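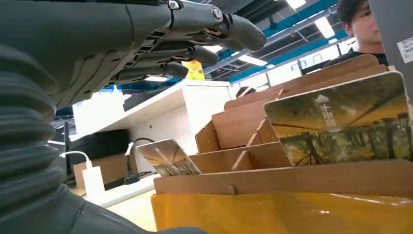

Under-cabinet lights flicker when the fridge kicks in – dimmer or driver?

I put in the Clotus plug-in driver and two runs of warm white strip under the kitchen wall cabinets in July, and for two months everybody was happy. Now, whenever the refrigerator compressor starts, the left run gives a little shiver, like somebody walked over its grave. Only the left one, and only when dimmed below half. The dimmer is a Vusetti in-line knob, the cheap one. All the spare connectors and end caps are in the cardboard organizer, so I have parts to swap, just no idea which to swap first. Before I start pulling down channel that took me a whole weekend to get straight, has anyone seen this?

– renata_f

dimwatt
Dimmer. It's always the dimmer. Next.

oldballast
It is not always the dimmer. Renata, are both runs fed from the same dimmer output? If they are and only one of them flickers, the dimmer is the last thing I'd look at. Both runs would do it.

renata_f
Same output, yes. There's a little splitter after the dimmer, then a short lead to the right run and a much longer one to the left, which has to go up and over the range hood.

oldballast
Then there's your suspect. Long thin lead, plus a push-on connector at each end, plus steam and grease from a range hood. I'd pull the connector at the far side of the hood and look at the contacts.

dimwatt
Or spend nine dollars on a better dimmer and be done before lunch. The Vusetti in-line ones chop at a low frequency and they get twitchy at the bottom of the range. I've thrown away a drawer of them.

oldballast
You have thrown away a drawer of them and you're still buying them?

dimwatt
They come free in the kits. I don't throw away the kits.

Bram Wuyts
Can I ask what color temperature these are? The listing for the Clotus strip says 3,000 K but mine are noticeably pinker than the 3,000 K bulbs in the ceiling. My wife says the kitchen looks like a deli counter.

oldballast
Bram, start your own thread.

Bram Wuyts
I did. It got one reply and that was a guy selling a controller.

dimwatt
In fairness it was a good controller.

renata_f
Bram, mine say 3,000 K too, and they look fine to me, but I have yellow walls so I'm a poor judge.

OK, update. I unplugged the lead at the hood end and the contacts looked clean. Plugged it back in and the flicker was gone for one whole evening. I was composing a speech. Then the fridge came on and it did it again.

oldballast
That's still a connector. A reseat that helps for an evening is about as classic as it gets. The push-on clips bite through a thin coating on the copper pads and if the strip isn't pushed all the way in, you get half a contact. Clip a section off, go to the next cut mark, fresh clip. Or solder it.

dimwatt
Nobody is going to solder upside down under a cabinet over a stove.

oldballast
I have.

dimwatt
Of course you have.

lumenlou
Different idea. What size is the driver, and how much strip is on it? I had this exact thing with a Paredes driver I'd loaded right up to the number on the label. It had no slack, so any dip on the line showed up in the lights. Went up a size and it stopped. They aren't happy at full load no matter what's printed on them.

renata_f
It's the 36 watt one. The strip is supposed to draw 28 with both runs on, going by the packaging.

lumenlou
Going by the packaging, I'm six foot two. You should be OK with that much headroom, but if you can borrow a plug-in watt meter, check it.

dimwatt
Also, is the driver on the same circuit as the fridge? If so, move the plug. Costs zero. I would like it noted that I'm now suggesting things cheaper than oldballast's.

renata_f
Same outlet, in fact. There's only the one behind there. I could run it from the one by the toaster if I reroute a bit of cable.

oldballast
Worth trying, but it won't explain why only one side does it. A weak joint plus a small dip gives you a flicker on that side. Take away the dip and you've hidden the weak joint, and it'll still be sitting there getting warm.

dimwatt
A warm joint on a 12 volt strip. Call the fire marshal.

oldballast
I've seen a clip melt into the channel. It smelled like a burnt comb and the owner had been blaming the dishwasher. Your move.

lumenlou
He's right on that one, dimwatt.

renata_f
Posting this September 26, 2021 so there's a date on it when I come back to complain. I cut back to the next mark on the left run, put on a new clip from Sustine (they have a little hinged lid, much nicer than the ones in the kit) and pushed it in until it clicked. Also moved the plug over by the toaster, I'm afraid, so I've ruined the experiment. No flicker at any dimmer setting since yesterday, and the fridge has been on and off plenty.

dimwatt
So it was the circuit.

oldballast
It was the clip.

lumenlou
Plug it back in behind the fridge for one evening and we'll know.

renata_f
I am not moving that fridge again for you people.

Bram Wuyts
Does the Sustine clip fit the 8 mm strip or only the 10?

renata_f
Mine's the 10. They sell both, I think. Check the bag.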